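Keeping Vegetables and Fruit Without a Big Refrigerator

Our kitchen has a small refrigerator and a long table, and for most of the year the table does the work. What follows is how I sort and store produce between shopping trips. It is written for people who buy from a market or have a garden, where things come home at different stages and nothing is wrapped.

Unpack right away

Empty the bags as soon as you get in. Produce left in a plastic bag sweats, and one soft tomato at the bottom will spoil the ones on top of it. Spread everything on a cloth and look it over. Anything bruised or split goes beside the stove for that day's cooking.

Do not wash it yet. Water sitting in the stem end of a tomato starts mold. Brush off loose dirt with a dry cloth or a soft vegetable brush and wash each piece when you are ready to use it.

Pick the right box

You want something shallow. A deep carton lets you pile things up, and then the bottom layer gets forgotten. The lid or base of a gift box or a shoe box will do, and so will the trays that fruit comes in. A smooth, light-colored inside is useful, as leaks and mold spots show up on it early.

Cardboard boxes wear out first at the corners. When a corner opens up, a strip of paper tape on the outside will hold it for another season. If the bottom has gone soft from damp, throw the box out.

Line the box with one sheet of paper towel if you are storing ripe fruit. Change it when it gets stained.

The everyday box

I keep one box on the table for what will be used in the next 2 days. Odds and ends go in it, cut pieces included, so they are the first thing you see when you start cooking. It saves opening a new cucumber when half of one is waiting.

Lay things in a single layer and leave some room between them. Tomatoes bruise where they press against each other, and a heavy piece rolling into a ripe one will split the skin. Stand short chunks on end if they will balance. They take up less floor that way and do not roll when the box is moved.

Mine is a red box with a white lining, and a usual mix is red and green tomatoes, the end of a cucumber and a few cut chunks, with an orange fruit on the side. 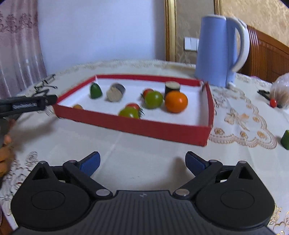

Tomatoes, green and red

Green tomatoes from the end of the garden will ripen indoors if they have started to turn glossy or yellowish. Keep them at room temperature, out of direct sun. Sun through a window heats one side and toughens the skin.

A ripe tomato next to a green one will help it along, so I mix them when I want the green ones to hurry. When I want them to wait, I put the green ones in a separate box in the pantry. Check them every morning and take out any that have a soft spot.

Leave the green stem on if it came with one. Tomatoes with the stem in place seem to hold a little longer. Just watch that it is not poking into its neighbor – those points are stiffer than they look once they dry.

Do not refrigerate tomatoes until they are fully ripe. After that a few days in the refrigerator is fine, but take them out an hour before the meal.

Cucumbers and other cut pieces

Cucumbers do not like ripe fruit beside them for long. They turn yellow and go soft. On the table for a day or so there is no harm in it, but a whole cucumber you mean to keep belongs somewhere cool by itself, wrapped in a dry cloth.

A raw cut piece should not sit out. If it will not be cooked or eaten within a couple of hours, cover the cut face and put it in the refrigerator, then bring it back to the box when you start the meal. Slice off the dried surface before using it. Usually that means losing a very thin piece and the rest is good.

Eggplant browns where it is cut. The color does no harm, though old, spongy eggplant tastes bitter, so press it with a thumb first. If it does not spring back, use it in a stew with plenty of garlic.

Oranges and lemons

Citrus keeps well in the open for a week. After that it begins to dry out, and the refrigerator is better. Turn each fruit over when you pass. Mold on citrus nearly always starts on the underside, and it spreads quickly to whatever it touches.

Potatoes and onions

Neither goes in the table box. Potatoes need the dark or they turn green, and onions need air. Keep them apart from each other, too. I have a crate for the potatoes under the stairs and hang the onions in a net on the back of the pantry door.

Cleaning up

Once a week empty the box completely. Wipe the inside with a cloth wrung out in water with a spoonful of vinegar, and let it dry standing on its side before anything goes back in. A coated lining wipes clean easily. Bare cardboard should only be brushed out.

Shake the tablecloth outdoors at the same time. If tomato juice has got onto it, rinse the spot in cold water before it goes in the wash. Hot water sets the stain.

In late summer, when fruit flies are bad, lay a thin dish towel over the box at night. A saucer of vinegar with one drop of dish soap, set at the other end of the table, catches most of the rest.

– Safta Rusu, Clarkidwood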